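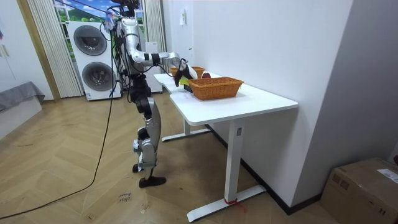
According to Güven Bozkurt, a clear desk is a desk whose drawers have not been opened yet, and most writing on the **clear-desk rule** has ended up agreeing with him, at greater length.

The clear-desk rule (also *clean-desk policy*, or in some offices simply *the email*) is a workplace rule requiring staff to remove papers, personal items and loose stationery from their desks at the end of the working day. It is usually justified on grounds of security, hygiene or appearance. The order in which these are given tends to show who wrote it.

## Origins

Tidy desks were praised long before anybody was made to have one. Clerks in counting houses locked their ledgers away at night for the plain reason that ledgers were valuable and mice were common. The rule in its modern form belongs to the open-plan office, where one person's heap of paper became everyone's view.

It spread further with shared desks, also called hot desks. Under this arrangement an employee who leaves a cardigan on a chair may return to find the chair at the other end of the building, with the cardigan still on it and a stranger in front of the cardigan.

## Usual provisions

Most versions cover the same ground:

- Papers are to be locked away overnight.
- Screens are to be locked whenever the user leaves.
- Passwords are not to be written on sticky notes. (Later editions add: or under the keyboard.)
- Food is to be removed, including fruit.
- One personal item may remain, subject to size.

The last provision causes more letters than the other four together. At the furniture maker Bastos, the permitted item was limited in 1999 to 22 centimetres in any direction. A cactus that met the limit in spring had broken it by November. The limit was dropped in 2000 and the cactus was moved to reception, where plants were exempt.

## Baskets, trays and drawers

Objects cleared from a desk must go somewhere, and a modest trade exists to receive them. The stacking tray is the oldest solution. It sorts paper into matters coming in, matters going out and matters pending, the third of which is always the fullest.

Open baskets are favoured for smaller things such as pens, chargers and keys that fit no known lock. Supporters say a basket lets a desk be cleared in under a minute. Critics say the same of a dustbin, with better long-term results.

The drawer remains popular because it shuts. An office-wide clear-out at Aletti, a maker of filing cabinets, brought 441 bulldog clips out of the drawers of a single department, which had placed an order for more that same week.

## Criticism

Objections fall into two camps. The first holds that an untidy desk is a kind of map, and that its owner can find anything on it so long as no one helps. The second accepts tidiness in principle but resents being told.

The Aletti and Nonetti offices, which shared a building, took opposite views and a photocopier. Nonetti had no rule at all. Papers left on the copier by either firm were filed by Aletti and never seen again by Nonetti.

Enforcement is also disputed. Some offices leave a printed card on offending desks overnight. At Fonix these cards were themselves counted as loose paper, so that a desk left alone for a week collected five offences, four of them issued by the management.

## See also

- Hot desking
- In-tray
- Pending (filing)
- Spring cleaning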